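The best part of a murder mystery dinner is the hour before anyone dies. Loretta Boateng, who has run the Jonen evenings in Dirnley for 17 years, lets her guests wander, gossip and accuse each other of terrible things well before the soup.

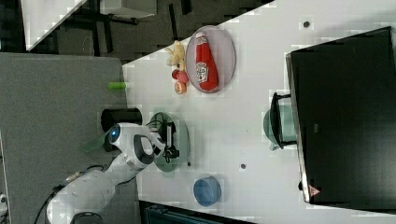 The Jonen script casts 40 people, and shy guests get the small parts, bless them. Props matter more than costumes, Loretta told me, and almost anything will serve. A black cable coiled on a green plate could keep my table arguing right through dessert — was it the weapon, or how the butler cut the phone line?
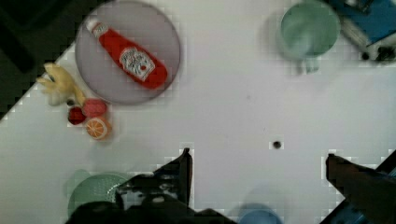
Figueroa, over in Irkel, plays a lighter game, with 6 suspects and a cook who may or may not be a countess. Children are welcome at the early seating, and the clues suit them. Give a nine-year-old a ketchup bottle lying across a plate, with toy bananas beside it, and you'll have a full confession by 7 p.m. I went three times in December, and I accused the countess every time.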